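Nellham Town Council: Questions About the December Vote

Last updated Oct 18, 2025

Residents of Nellham will vote in December on the new ward map. Our office receives many questions by phone, so we collected the answers on this page.
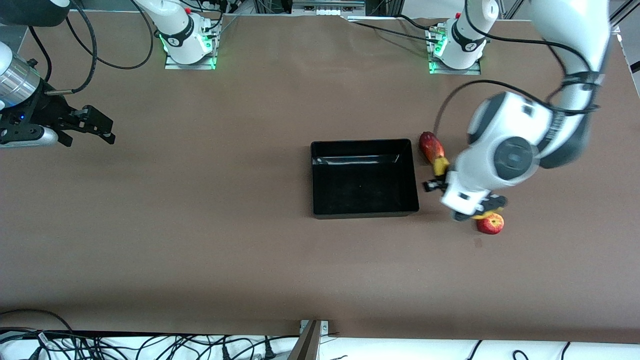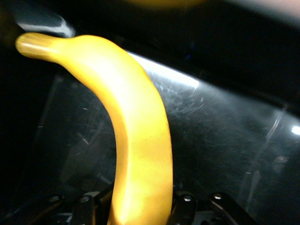
What is the vote about?
The council proposes to divide the town into 4 wards. Until now all members are elected by the whole town. If the map is accepted, each ward will choose its own members, and you will vote only for the candidates of the ward where you live. The ballot has one question, and you mark yes or no. Please do not write other things on it. A small drawing of a fruit, even a nice yellow banana like the one in the second picture, can make your ballot invalid.

Who prepared the map?
It was prepared by the council clerk, Reynaldo Marquez, after two public hearings. The first version put the streets behind Mavitz Road together with Clevine. Many people there objected, and the line was moved to the creek.

Am I allowed to vote if I moved here this year?
Yes, if your name is on the town register. You can check this at the clerk's window. Bring one document with your address, for example a rent contract or an electricity bill.

Can I vote by mail?
Yes. Ask for the form in person or by letter. We cannot accept the request by phone. Last time 57 envelopes came back to us without a signature and could not be counted, so please sign on the outside also.

How many votes are necessary?
The result is valid when at least 800 residents take part. Then the simple majority decides.

What happens if the answer is no?
The present system stays. The council may propose a different map, but it must first collect 1000 signatures.

Where can I see the map?
A large copy hangs in the entrance of the town hall, and a smaller one is in the library at Clevine. For questions about your street, ask for Jhun Ocampo at the clerk's window. He can also print the page for your ward without cost.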